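Sestside workshop, arm bench walk-round
Jan 21, 2020

Guards and stops
Both e-stops pressed and released. OK. The left one is stiff, so give it a proper shove!

Gripper fingers
No cracks, pads fine. I still get the odd squeak from the Naqvi pair when they close fully (grease ordered, hasn't come).

Speed limit
Set to 4, left at 4. Somebody had it on 12 last time and I'd rather not find out what that does to a thumb.

Bench surface
Paper mat flat and taped. OK, though it wants replacing by April.

Mains
Power strip is the dummy one, not wired to anything, label checked underneath. Please keep it that way while we're practising plugs.

Chore of the week: plugging in a phone charger
Comment: 16 goes, 4 fully seated. I was thrilled, I'll admit it! Folding tea towels is miles off and I wouldn't trust either arm with a mug, but a plug is a real household job and it's getting there. The lining-up is where it goes wrong, and then it just keeps pushing (so check the force cut-out before every run, not only the first).
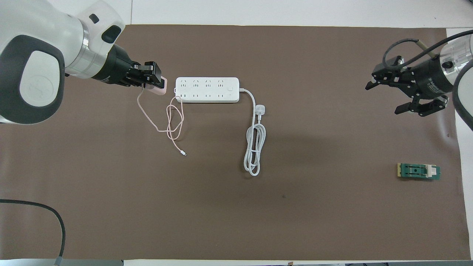

Rónán Noonan reckons a quarter of the goes is no use to anyone at home, and he'd want it to manage behind a sofa before he called it a chore done. Fair enough, but I can't manage that either without swearing.

Force cut-out
Tripped when I leaned on it. OK.

Next check: Tamás Takács, who has the key to the Zellel cabinet.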